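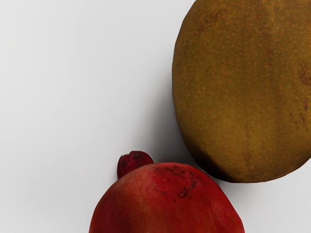 4.2 선별 라인 자동화 전환: 작업대 설정 및 작업자 업무 변경

홈 | 설치 | 운전 | 점검 | 부록
검색어를 입력하세요 검색
최종 업데이트: 2018년 10월 18일

적용 범위: Siramora 과일 선별 셀, Naltstead 및 Benholm 작업장. 본 절은 수작업 선별에서 로봇 선별로 전환할 때의 설정 순서와 담당 업무의 변경 사항을 규정한다.

4.2.1 시뮬레이션 확인

1. 제어 화면에서 [시뮬레이션]을 선택하고 작업대 장면을 불러온다.
2. 석류와 갈색 타원형 과일이 별개의 대상으로 등록되었는지 확인한다. 두 과일은 거의 맞닿아 있고 사이 간격이 좁으므로 하나의 윤곽으로 묶이기 쉽다.
3. 두 과일 사이의 그림자가 과일 영역에 포함되어 있으면 그림자 임계값을 한 단계 낮추고 2항을 반복한다.
4. 석류 꼭지 옆의 어두운 긁힌 자국이 '표면 흠'으로 분류되는지 확인한다. 갈색 과일의 미세한 반점은 흠으로 분류하지 않는다.
5. 파지 시험을 100회 실행한다. 실패가 11회 이상이면 4.2.2로 진행하지 말고 접근 각도를 다시 설정한다.

참고: 화면 가장자리에서 일부만 보이는 과일은 크기 등급을 산정하지 않는다. 등급란에는 '보류'로 표시된다.

4.2.2 실제 라인 전환

1. 컨베이어를 정지하고 잠금 장치를 체결한다.
2. 시뮬레이션 설정 파일을 셀 제어기로 전송한다.
3. 작업대 위의 과일과 공구를 모두 치운 다음 원점 복귀를 실행한다.
4. 저속 모드로 과일 26개를 통과시키고 분류 결과를 수기 판정과 대조한다.
5. 전환 책임자의 서명을 받은 후 정상 속도로 변경한다. 책임자는 Naltstead의 경우 Isamu Kawaguchi, Benholm의 경우 Henk Visser이다.

주의: 저속 모드에서도 울타리 안쪽으로 손을 넣지 않는다. 낙과는 셀 정지 후에만 수거한다.

4.2.3 작업자 업무 변경

가. 기존 선별원은 과일을 직접 집어 옮기지 않는다. '보류' 및 '표면 흠' 판정품의 재확인을 담당한다.
나. 재확인 물량은 교대당 약 600개를 기준으로 배치한다. 초과분은 다음 교대로 넘기고 인계표에 기록한다.
다. 선별원의 판정이 로봇의 판정과 다르면 선별원의 판정을 최종으로 한다. 불일치 건은 [판정 수정] 버튼으로 입력한다.
라. 모든 선별원은 셀 정지 권한을 가진다. 정지 사유는 재가동 전에 입력하며, 정지 횟수는 개인 평가에 반영하지 않는다.
마. 전환 교육은 Dwayne Pennington이 담당한다. 교육을 마치지 않은 인원은 재확인석에 단독으로 배치할 수 없다.

참고: 수작업 선별대 1개는 철거하지 않고 유지한다. 셀 고장 시 전환 절차는 4.5절을 따른다.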